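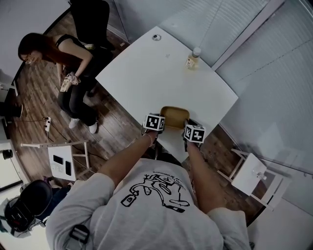 A white square table with a shallow tan tray at the near edge.

Stirkau Word Guide > Everyday nouns > T > Table

Table is one of those English words you learn in your first week and then keep bumping into for the rest of your life. It's a noun and a verb, it turns up inside a heap of other words, and it has at least one meaning that can cause a proper mix-up between a Canadian and an American in the same meeting. I've been looking after the T pages of this guide for a while now, and this is my favourite of the lot (sorry, "thumb").

Where the word comes from

English got the word from Latin tabula, which meant a board or a plank, and also a flat slab for writing on. There was an Old English form borrowed straight from the Latin, and then Old French table came along later and gave the word a good shove. For a long time the writing-slab meaning was right up there with the furniture one, and you can still feel it in "table of contents" and "the periodic table", where there's nothing to put your elbows on. Tablet is the same family with a little ending added, so a tablet is a small table if you go back far enough! Tableau came in from French too, and it keeps the French plural, tableaux, if you're being careful.

What did people say before that? The older word for the thing you ate from was board, and it never quite left. It's why we still say "room and board", where board means your meals, and why a company has a board that sits around a table. I love that one.

The main meanings

As a noun, it's first a piece of furniture with a flat top. It's also the people sitting at one ("the whole table burst out laughing"), and the food, though that's a bit old-fashioned now ("she keeps a good table"). Then there's information set out in rows and columns. If you grew up reciting your times tables in school, that's the same sense. There's also the water table, which is the level below which the ground is soaked through, and tableland, a high flat stretch of country. Big dictionaries slice all this much finer than I would. The old Sandholm desk dictionary on my shelf gives up to 22 senses for the noun depending on how you read its numbering, and I'll admit I can't tell a few of them apart.

The verb, and the trouble with it

Okay, here we go. In Canada, Britain and Australia, to table something usually means to put it forward formally so people can deal with it.

Example: "The minister tabled the report on Friday."

In the United States, to table something usually means to set it aside for later, maybe for good.

Example: "Let's table that until we've heard from the lawyers."

So the very same sentence, "I'd like to table this", can mean "let's talk about it" or "let's not". Both come from the same picture, a paper being laid on a table. One group imagines everyone leaning in to read it, and the other imagines it being left there while they move along to something else. Canadians get both, because we read and watch so much from south of the border, and I've heard both in one afternoon. In Parliament it's the first meaning, no question. In an office it depends on who's talking.

Ama Amissah, who used to edit these pages, left a note in the margin that I still follow: if your readers come from more than one country, don't use the verb at all. Say "present", "introduce", "postpone" or "put off". They're all perfectly good words and you won't have to explain yourself.

Phrases with table

on the table: open for discussion, or available as an offer. Example: "There's still a good offer on the table, but they want an answer by noon."

off the table: no longer being considered. Example: "Selling the cottage is off the table as long as Grandma's around."

under the table: done secretly, usually with money involved. Example: "He was paying his helpers under the table." British speakers will often say cash in hand for wages like that, though cash in hand isn't always dodgy. To drink someone under the table is a separate thing, and means to go on drinking after they've had to give up.

bring something to the table: to have something useful to offer a group. It's very common in job interviews, and plenty of people are sick of it. I'm one of them, but it's in the guide, so there you are.

lay your cards on the table: to be open about what you want or know. It's from card games, and put works as well as lay.

turn the tables: to change a situation so that the person who was losing now has the upper hand. Example: "Skokstead were behind all game, then turned the tables in the last few minutes." It's always plural. The usual explanation is that tables was the name for backgammon and games like it, and the players turned the board so that each had the other's position. You can say "the tables have turned" too, and lately lots of people flip it around for a joke.

table manners: how you behave while eating. Also plural, also always.

a seat at the table: a share in making decisions. This one seems to be everywhere in the news, and it's easy to use because it means just what it sounds like.

wait tables: to work as a server in a restaurant. North American mostly. In Britain you'd hear wait on tables or wait at table, and at table with no the in it can sound rather grand.

Compounds and spelling

Some of these are one word and some are two, and I wish there were a neat rule. Tablecloth, tabletop, tablespoon, tableware and timetable are closed up. Table tennis, table salt and table lamp are open. Table-hop gets a hyphen in most places I've checked. Style books argue over a few of the others — pick one and stick with it.

A word about tablespoon while I'm here, as it trips up cooks as well as spellers. An Australian tablespoon holds four teaspoons, which is one more than the kind you'll find in a Canadian kitchen drawer. For the plural, write tablespoons, and for the amount write tablespoonfuls. Tablespoonsful does exist, but it looks fussy to me.

Timetable gets used as a verb as well ("the exam is timetabled for the morning"), though most Canadians would just say scheduled.

How common is it?

Very! In the Alhassan collection of everyday speech, which is the one we lean on for this guide, table comes up 3,109 times, and most of those are plain old furniture. The verb is rare in chat and much more common once people start taking minutes.

See also: board, bench, desk, tablet, timetable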